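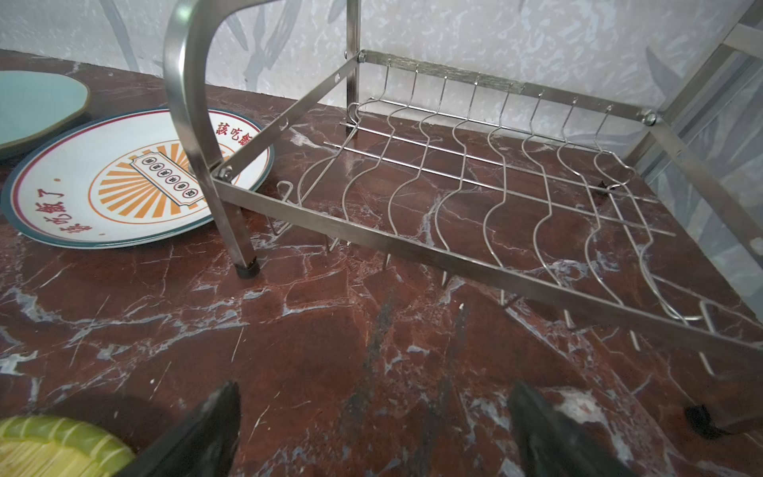 Trolow Kirchenbankheizung, Baureihe Clirley
Strahlungsheizkörper für denkmalgeschützte Sakralräume

Die Baureihe Clirley ist eine elektrische Unterbankheizung für Kirchen und Kapellen mit festem Gestühl. Beheizt wird der Aufenthaltsbereich der Gemeinde, der Luftraum des Kirchenschiffs bleibt weitgehend auf Grundtemperatur. Orgel, Altarbild und gefasste Holzteile sind damit geringeren Feuchteschwankungen ausgesetzt als bei einer Warmluftheizung.

Aufbau
Gehäuse aus gekantetem Stahlblech, pulverbeschichtet, Farbton nach Muster. Die Heizelemente liegen gekapselt hinter einem Lochblech mit gerundeten Kanten. Die Befestigung erfolgt über Klemmwinkel am Sitzbrett oder an den Bankwangen. Bohrungen in historischer Substanz sind in der Regel nicht erforderlich; bei geschweiften Wangen liefern wir Adapterleisten nach Aufmaß. Die Zuleitung wird im Podest oder in einer Sockelleiste geführt.

Ausführungen
Clirley S: für schmale Bänke in Seitenschiffen und auf Emporen
Clirley M: Standardausführung für das Mittelschiff
Clirley Oakley: mit Verblendung aus geölter Eiche, Profil nach Vorlage
Sonderlängen auf Anfrage

Regelung
Das Steuergerät Cladaletti verwaltet bis zu 10 Bankgruppen, die einzeln geschaltet werden. Die Vorheizzeit beträgt bei üblicher Auslegung knapp 40 Minuten. Hinterlegt werden können 7 Wochenprogramme sowie Sondertermine für Trauungen und Beisetzungen. Ein Feuchtefühler in Orgelnähe sperrt die Anlage bei Unterschreitung des eingestellten Grenzwerts – die Sperre lässt sich nur mit Schlüssel aufheben.

Planung und Genehmigung
Für die Auslegung benötigen wir einen Grundriss mit Bankplan, den Querschnitt einer Bank und Angaben zum Hausanschluss. Bei Baudenkmalen ist die Zustimmung der zuständigen Behörde vor der Bestellung einzuholen. Auf Wunsch stellen wir zwei Musterelemente für eine Probebank zur Verfügung.

Wartung
Sichtprüfung und Reinigung der Lochbleche jährlich vor Beginn der Heizperiode, spätestens im November. Elektrische Prüfung nach den örtlich geltenden Vorschriften. Heizelemente sind ohne Demontage des Gehäuses tauschbar.

Lieferumfang
Heizkörper, Klemmwinkel, Anschlussdose, Montageanleitung. Steuergerät und Feuchtefühler gesondert bestellen.

Technische Beratung: Gareth Mottram
Aufmaß und Montage: Bradley Marsden
Stand der Angaben: 28.01.2020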